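Pluscombe two-drawer filing cabinet: six months on

13 November 2022

I work from a back bedroom and until this spring my paperwork lived in a row of box files on the floor. When the row reached the door I bought a Pluscombe two-drawer cabinet, the tall one in pale grey, from an office clearance shop that also sells new stock. This review covers getting it home, putting it together, and what it has been like to use since.

Delivery

It came in one carton on a Tuesday morning and the driver left it in the porch. The carton is heavy. I could walk it along the hall on its corners but I couldn't lift it up the stairs alone, so it sat by the coats until Rocío Montes from next door came round after work. If you live in an upstairs flat, ask about a two-person delivery when you order. The shop offered it for a small charge and I said no to save money.

Inside, everything was wrapped in thin foam sheet with cardboard at the corners. One side panel had a shallow dent near the bottom edge. It faces the wall now and I didn't bother sending it back. The drawers come ready made. The outer case comes flat.

Putting it together

The instructions are a single folded sheet with drawings and hardly any words. Steps one to four are clear. Step five, where the runners go in, shows the left and right runners as the same part and they are not. There is a small letter stamped on the inside of each one, near the back. I found this after fitting the first pair the wrong way round and wondering why the drawer would not shut.

You need a cross-head screwdriver and a flat surface with some room round it. The little spanner in the bag is soft and rounded off on the third bolt, so I used my own. Leave all the bolts slightly loose until the back panel is on, then tighten them in turn. With the bolts done up early the back panel will not drop into its groove, and you will have to undo them again. It took me most of an evening, with a break to eat.

The top drawer has a lock with two keys. Write down the key number before you lose both, as it is only printed on the keys themselves and on a sticker inside the carton lid. I had already put the lid out for recycling and had to go and get it back.

Using it

The drawers take hanging files, foolscap size. A4 hangers will fall off the rails. Pluscombe sell a conversion bar for A4 but it was out of stock in November when I looked again, and it costs more than a box of 50 foolscap hangers, so I bought the hangers. A4 paper sits in them perfectly well with a bit of slack at the side.

The runners are the best part. Both drawers come all the way out, so you can reach the files at the very back without scraping your knuckles. My old cabinet, a Barbieri I had in a shared office years ago, stopped a hand's width short and whatever was at the back stayed there. The Pluscombe drawers run quietly even when full. The bottom one has started to drift open by itself if I don't push it until it clicks. I put a folded beer mat under the front edge and that cured most of it. The cabinet has no adjustable feet, which is a poor saving on something this price.

Only one drawer will open at a time. This is to stop the whole thing tipping forward and I wouldn't want it without. It does mean you can't move a file straight from the top drawer to the bottom. You take it out, shut the drawer, then open the other. I have got used to it.

The label holders are cheap. They are clear plastic sleeves that clip to the drawer front, and one cracked within the first month. Leire Tejada, who shares my accountant, bought the same cabinet and threw hers away at once and used magnetic strips. I have since done the same.

What I keep in it

The top drawer has tax, bank, house and insurance. The bottom has work, filed by customer, and at the back a run of manuals and guarantees. I was surprised how much space the manuals took and I threw out a good many for things I no longer own, including a fax machine bought in 2000. There is still room for a few more years at the rate I print things.

The top is useful as a surface. It is the same height as my desk, near enough, and takes a printer without wobbling. The paint marks easily. A mug left a ring that I have not been able to get off with soap and water, and I don't want to try anything stronger.

Compared with others

I looked at two others before buying. The Indska was cheaper and comes in better colours, but its drawers are chipboard and the one in the shop already had a sagging base. The Cernano is a better cabinet than the Pluscombe in almost every way, with proper feet and thicker steel, and it arrives in one piece. It also cost nearly double. If I were furnishing an office for several people I would pay for the Cernano. For one person opening a drawer a few times a day I don't think it is needed.

Second-hand is worth a look too. The clearance shop had a line of old steel ones with no keys, and a locksmith can usually fit a new barrel. They are deeper than modern ones, so measure the space first with a drawer open.

Faults so far

The cracked label holder, the dent it came with, the drifting bottom drawer and the soft spanner. I wrote to Pluscombe about the label holder and had a reply from a Valeriano Campos in their parts department, who sent a pair free of charge. They were the same type and are still in the envelope.

I would buy it again at the price I paid, but I would want it carried upstairs. Four out of five. My next job is the shelf above it, which still has the last of the box files on it, and I will write something about wall brackets when that is done.

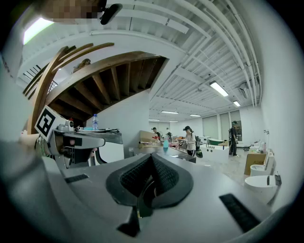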